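Flotside Home Forum > Furniture & Surfaces > White tabletop, scuffs and little dark specks

retley_rose
2020-06-28
OK so I need opinions on my work table before I do something dumb to it. White top, used pretty much every day since March.
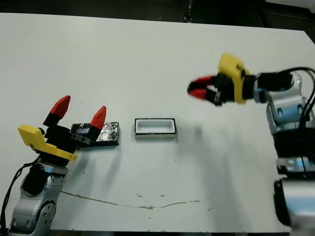

I've gone at it with dish soap and a sponge and the scuffs just laugh at me. The specks are what really bug me though! Are they dirt, or is the white wearing through? My sister says paint the whole thing. I'd love to not paint the whole thing.

grilmont2
Do NOT paint it. I painted one (same kind of white) and it peeled every time I set a mug down. Try a melamine sponge, lightly, in a corner first. Scuffs are usually something rubbed ONTO the top and they lift right off.

sawdust_and_tea
Gonna disagree with the sponge. Those things are basically very fine sandpaper. You get a dull patch, then the dull patch grabs dirt, then you're back here asking about the dull patch. Baking soda paste and a soft rag, and patience.

grilmont2
Baking soda is gritty too, you know.

sawdust_and_tea
Less than you'd think if you mix it wet enough, but fair.

noonan_kitchens
For the specks, run a fingernail over one. If it catches, it's a chip or a pit and no cleaner will touch it. If it's smooth it could be a stain. Also, do you put a mat down when you work? I keep a big cutting mat on mine (2 layers in the spot I use most) and the top under it looks new.

retley_rose
No mat, guilty. Just did the fingernail thing on a bunch of them and some catch and some don't, ugh. Going to try the paste tonight on the back corner and order a mat either way.

sawdust_and_tea
Rinse it twice or you'll get a white haze when it dries.

grilmont2
Still say sponge.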